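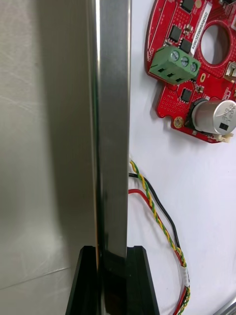 Red circuit board with a green three-way screw terminal block, against a white surface.

Selorm Opoku has been wiring control boards for small heating and ventilation units since he left college, and he has firm views on the screw terminal. We met on September 9, 2021 at the Illwood workshop of Gilosgate, where he looks after assembly and returns.

The terminal block is the part that customers touch. Everything else on a board is soldered in place before it leaves the bench, but the supply and signal wires are put in on site, often by someone up a ladder. "Most of what comes back to us has a wiring fault," Opoku says. "The board is fine. A strand has strayed across to the next terminal, or the insulation has gone in under the clamp."

His method is plain. Strip the wire to the length given on the drawing, fit a ferrule if it is stranded, push it fully home and tighten the screw. Then pull on it. "If it moves, take it out and start again. Don't just give the screw another turn, you will crush what is left of the strands."

He does not tin the ends of stranded wire for screw terminals. Solder creeps under pressure, and the joint that was tight in August is slack by the winter. Of the 162 boards returned to Gilosgate last year, 40 had tinned ends under the clamp.

Colour comes up more often than he would like. Customers ask whether a red board differs from a green one. "It is the solder mask. It tells you what the designer picked. Yakubu had a run of 400 made in blue and we were asked for months if they were a new version." To identify a board he reads the printed markings and checks them against the order sheet.

Board outline is another matter. A rectangle is cheap to cut and easy to stack, while lobes and notches add time at the routing stage and leave more edges to clean. Opoku accepts them where the housing demands it. Large holes he treats with more care, as a board flexes most where there is least of it left, and he wants it supported on both sides of the opening before a screwdriver goes near the terminals.

Gilosgate now uses a torque driver on every block, set to the figure on the maker's sheet. The first one, bought from Sistex, lasted 4 years - "mostly in a drawer", he admits, until the returns were sorted by cause. It is checked each month against a test gauge and the reading goes in the bench book.

Asked what he would change on the next design, he answers at once. "More room round the terminals. I want to get a finger behind the wire."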